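Support > Manuals > Hand-Held Grippers

7. Comparing Finger Pads on the Haveck Hand-Held Gripper

This section describes how to compare two sets of finger pads under the same conditions. Complete the camera check in Section 6 before proceeding.

7.1 Select a work surface with everyday items already on it. An office desk or table is suitable. Do not clear it between pad sets.

7.2 Fit the first pad set. Tighten the mount plate screws evenly – do not use a powered driver.

7.3 Hold the tool level at the edge of the work surface with the fingers open. Confirm that both fingers and the items to be grasped are visible in the camera view.

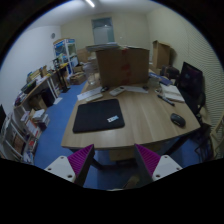 Figure 7-2. Starting position with ribbed pads fitted, fingers open.

7.4 Begin recording. Grasp the first item, lift it, hold for seven seconds, and return it to its place.

7.5 Repeat for each item on the test sheet. A full session consists of 66 grasps and takes around 40 minutes.

7.6 Stop recording, fit the second pad set, and repeat steps 7.3 through 7.5 in the same order.

NOTE: Items heavier than 670 grams are outside the rated load of the Amcombe pads and should be left off the test sheet.

CAUTION: Keep hair, sleeves, and cords away from the fingers while they are closing.

7.7 Enter the results for both pad sets on Form 239. Record dropped items and slipped items separately. Completed forms are to be sent to Bence Vida at the Gullidberg office by noon on Wednesday.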